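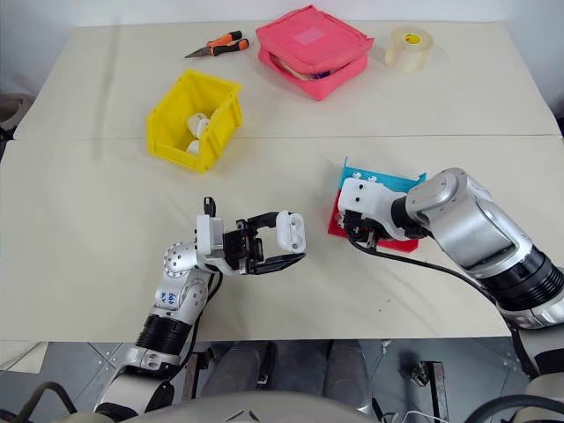

Research > Working papers > Fraud and financial crime > Section 4

Last updated: March

4. How losses were reported in the Gulville cases

4.1 Sample and sources

The sample is made up of 244 case files from the county court at Gulville, all of them closed. Each file concerns a person who lost money to an investment scheme run by someone they had met face to face. Cases that began with a phone call or an email from a stranger were left out and are dealt with in Section 6. Of the 244 files, 160 contained a signed statement from the person who lost the money. The rest relied on bank records and on statements from relatives.

We read every statement twice, with a gap between readings, and noted the date of the first payment, the date of the last payment and the date on which the loss was first reported to anyone in authority. Where a statement gave only a season or a year, the file was kept in the sample but was not used in the timing figures.

4.2 Delay before reporting

Most people did not report at once. The median gap between the last payment and the first report was 90 days. Figure 2 shows the steps a complaint passes through at the Gulville court, from first contact to the opening of a file.

Figure 2. Route of a complaint: first contact – interview – request for bank records – decision to open a file.

Delay was longer where the seller was a member of the same club or congregation. Several statements describe a period in which the writer still expected to be paid and was sent letters promising a new date. In the Taheri files, which all concern one property scheme, these letters used the same wording and differed only in the name and the sum owed.

Delay was shorter where a bank had stopped a payment. Staff at the Kendby branch asked customers to explain large transfers to new accounts, and the files show that some customers went to the police soon after that talk. We cannot say whether the talk caused the report, as the branch kept no record of customers who were asked and then went ahead.

4.3 Limits

The files cover reported losses only. People who never came forward are missing, and they may differ from those who did – in age, in the sum lost, or in how well they knew the seller. The coding was done in Bivus, and the coding sheet is given in Appendix B.

Related items

Section 3: Earlier work on investment fraud
Section 5: Sentencing and repayment orders
Section 6: Cases begun by phone or email
Appendix B: Coding sheet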